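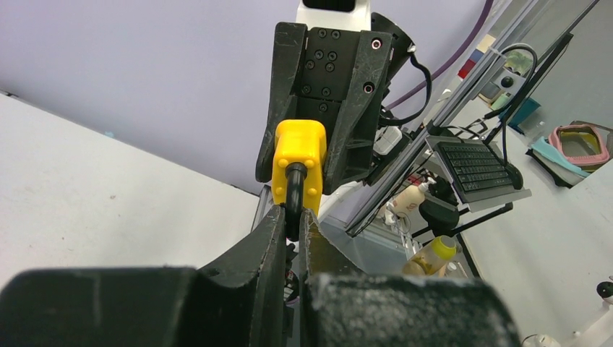 The cable-handling cell at the Vullia laboratory: one gripper holds the cable below its yellow connector, with the second gripper above.

Teaching by hand: how Vullia is preparing its robots for cable work

Cables have long been among the least welcome items on an assembly line. They bend under their own weight, they twist when held, and they seldom lie in the same position twice. A robot that can place a metal bracket without error for weeks may fail at the first attempt to pick up a flexible lead and present its plug the right way round.

The Vullia laboratory has spent the past year on this problem. Its handling group, led by Hye-jin Koo, does not write out the movements of each task in advance. An operator performs the task through the robot by remote control, using a pair of hand-held levers, and the movements of both arms are recorded together with the views from the wrist cameras. The recordings then serve as the material from which a control program is trained.

The present study concerns the passing of a connector from one gripper to another. The first arm must take the cable close behind the plug, so that the housing stays upright and does not swing. The second arm must then close on the housing without pushing it out of line. Each recording is kept short, and operators are asked to start from a different cable position every time.

By the close of the first stage the group had gathered 463 recordings, of which 224 were judged suitable for training. The remainder were set aside, for the most part on account of hesitation by the operator. "A pause of a second or two is natural for a person who is thinking," Ms Koo explained. "The robot learns the pause as part of the job, and it will wait there for no purpose."

The group has therefore given considerable attention to the training of its operators. Eight members of staff have completed the laboratory's course, which requires 30 practice runs before any recording is accepted. New operators tend to grip too far down the cable — a habit carried over from working with their own fingers, which can feel a plug begin to lean and correct it.

Guiding the arm directly by hand was also tried. It proved quicker to learn, but the operator's body often blocked the camera views, and moving two arms at once called for two people. The method has been kept for simple tasks carried out with a single arm.

Finetti, which makes wiring sets for household equipment, has supplied connectors for the work, and a second trial with cables from Urquhart is due to begin in April. These are thinner and stiffer, and the group expects to record a fresh set of demonstrations for them.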